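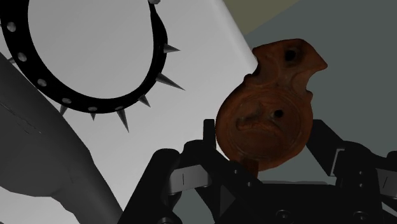
Terracotta oil lamp in the gripper, spiked collar at upper left. Simulation render.

December 25, 2018

Quiet day, so I am catching up on this. I have been at Drastuvora seven years and until March every item that went through the packing room was picked up by hand. Two of us did it, with cotton gloves and a clipboard. Now the Huneo arm does the lifting for the sturdier stock and we do the checking.

The lamps are still the hard part. The clay is worn and uneven, and the grip has to come from below without squeezing the body. We try each new grip in the simulator before the arm goes near real stock. I used to think that was playing about. It now takes up most of my mornings.

My back is better. I miss handling things, though. I could tell a weak handle by feel and I am not sure I could now. The others in the room say much the same, except on the days when 800 boxes are due out.

Pay has gone up a little with the new job title. The Ververidis order is 695 pieces and starts after the break. I have asked to pack the thin glass myself.

Must take the spare gloves back in.

We use cookies to remember your settings. Accept / Manage

Recent entries
Moving the benches at Drastuvora
First week with the Huneo arm
Fovuner training course, notes
Gloves, again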